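Plustton open day files, README

So this folder is what I promised everyone who crowded around my laptop in April. It has the cup and bowl demo we ran all afternoon in the simulator, plus the settings I used (the ones I remembered to save, anyway). There are 661 episodes in the main folder and 400 more in "extra", which I haven't cleaned up yet. The job is to get the fingers and thumb on either side of a cup that's lying on its side, with the pink bowl close by.

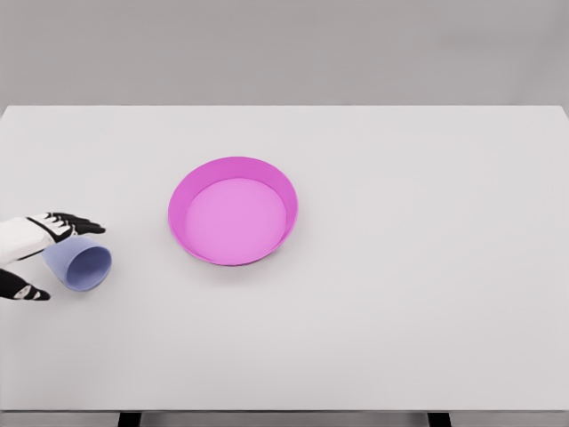 Ognjen Zupan wrote to ask if the extra folder uses the same table height, because his replays from it kept drifting. Good catch, and yes, same height! The drift is my old timing file, so grab the new one.

If you only want a quick look, start with the Kotach subfolder. It's small and it opens fast, even on the sad old desktop I use at home.

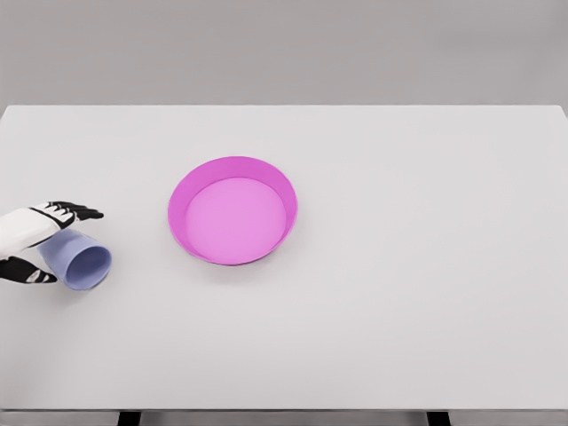 Episodes stop at 2000 steps unless you change the limit. I bumped it to 3000 for the last group of visitors and forgot to write down which runs those were, sorry. Check the step count before you mix them.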